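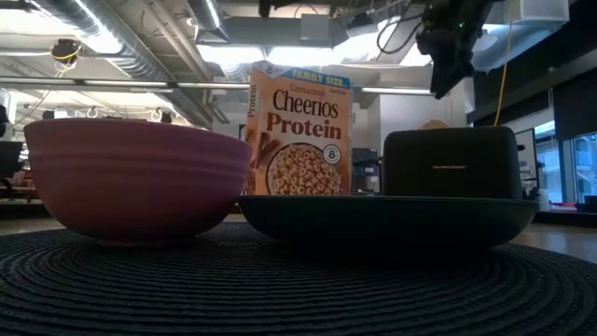 Fig. 1. Breakfast workspace at placemat height: bowl, cereal box, and toaster on the serving tray.

Plinener bimanual manipulation: software progress report, second period
Prepared by Yu-na Hyun for Tiziana Sorrentino, Vurmont
Jan 2, 2022

1. Scope

Work in this period covered three software items: the grasp planner for tall packaged goods, time alignment across cameras, and the episode review tool (Kudard). No new hardware was requested. Spending on compute is within the approved plan.

2. Perception

The segmentation module was retrained with 549 annotated images. The main remaining error is merging of adjacent dark objects. In the layout of Fig. 1 the black toaster sits inside a dark tray, and the depth edge between them is weak at low viewing angles. The module now takes object proposals from the overhead view first and uses the low view only to refine height. Ridged surfaces such as the woven placemat still produce false contours near the lens. A texture filter is in place but costs frame rate, and it is off by default.

Bowls are now fitted with a rim ellipse plus a depth estimate. Fits that fail the residual check are passed to the planner as "unknown, do not grasp." This behavior was agreed with Thaís Araújo and will stay until the check has been tuned.

3. Wrist camera alignment

Wrist streams were previously stamped on arrival at the host, so network load showed up as false motion in the logs. Stamps are now taken at the driver, and the merge step rejects any frame set with a spread above the configured limit.
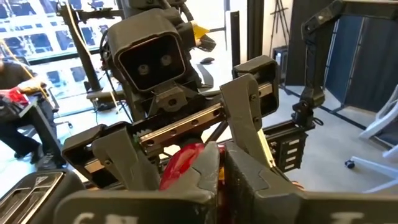 Self-occlusion is the second open problem in the wrist stream. The mask that removes the robot from its own view was built from the kinematic model of one arm only. When the arms work close together, the other hand enters the view as well: its two fingers on the perforated silver rail can be on the same glossy red object that the near gripper is pressing against. The old mask left those fingers in, and the tracker treated them as part of the object. Hjalti Kvaran has extended the mask to both arms. It reads both joint states and renders the two hands in a single pass. Cables are not modeled, and they will continue to appear as clutter.

Background motion is handled separately. People and window glare are outside the work volume, and points beyond the table boundary are dropped before tracking starts.

4. Planning and control

The planner now treats a two-handed hold as one closed chain. Either arm may lead, and the other follows with a compliant offset. Replanning is limited to 200 ms per cycle. A cycle that overruns keeps the last valid path and lowers the speed.
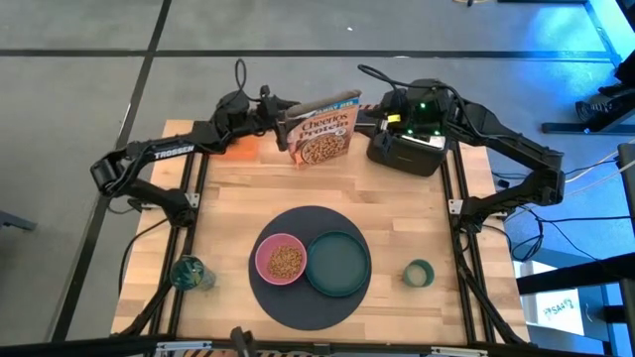 Contact selection for boxes was rewritten to use opposing edges where both arms can reach them. The earlier version chose the nearest face and often placed both wrists on one side. For the Cheerios box near the back of the table, the two arms come in from the left and right rails, which leaves the bowl and plate on the placemat clear of the elbows. Drinkware is entered as a keep-out column. The tumbler and the small green cup stand on either side of the placemat, so the return path has to stay high until both wrists have passed them.

5. Next period

Assunta Bianchini will move the keep-out settings from code to the task file. The two-arm mask will be merged in February, after a replay against 300 stored episodes. Kudard will gain a filter for rejected frame sets. One decision is needed from Vurmont: whether raw wrist video must be kept after review, or only the aligned set.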